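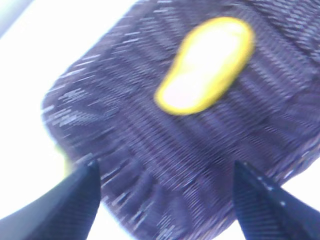

## How to Plan the Room Layout for Your Banquet

So you've booked a hall, signed the papers and told your guests, and now somebody wants to know where the tables go. It's a bigger job than most hosts expect, and I think it's one of the nicest parts of the whole business once you get going. Grab a pencil, a big sheet of paper and something to drink, and we'll work through it together.

### 1. Ask for the floor plan

Every decent venue has one, and the good ones will email it the same day. You want the version with the doors, pillars and power outlets marked on it. At the Stondville hall, where I've set up more parties than I care to admit, there's a pillar right by the kitchen door that doesn't show on the brochure plan at all, so do ask whether the drawing is current (and go look anyway, if you possibly can).

### 2. Settle on a number

Use the replies you have in hand, then add a few seats for the cousin who forgets to write back. A room that's listed for 200 standing is a very different room with dinner tables in it, and once you add a dance floor it shrinks again. Ask the venue for its seated capacity *with* everything you're planning to bring in.

### 3. Place the big things first

Draw these in before a single table:

- the head table or stage
- the dance floor
- the buffet, with space to line up on both sides
- the bar, well away from the main entrance

I like the buffet on the wall nearest the kitchen – your caterers will love you for it.

### 4. Add the guest tables

Rounds that measure 60 inches across seat eight people comfortably. You can squeeze in more, but then everyone eats with their elbows tucked in, and that gets old by the salad. Leave 60 inches between table edges too, so chairs can be pushed back and servers can still get by with a tray.

If you have 80 guests, that makes ten tables. I always ask for 11 and keep the spare for gifts, or for the high chairs, or for the family that turns up with one more than they promised.

### 5. Walk the route

Put your finger on the front door of your drawing and move it to the coat rack, the bar, a seat, the restroom and back. Anywhere your finger has to wiggle, a guest in good shoes will have to wiggle too. Check that a wheelchair can make the same trip, and keep every exit clear.

### 6. Send it off

Give a clean copy to the venue, the caterer and whoever is playing the music. For an October party I'd send mine a month ahead, then once more in the final week with the last table changes marked in red.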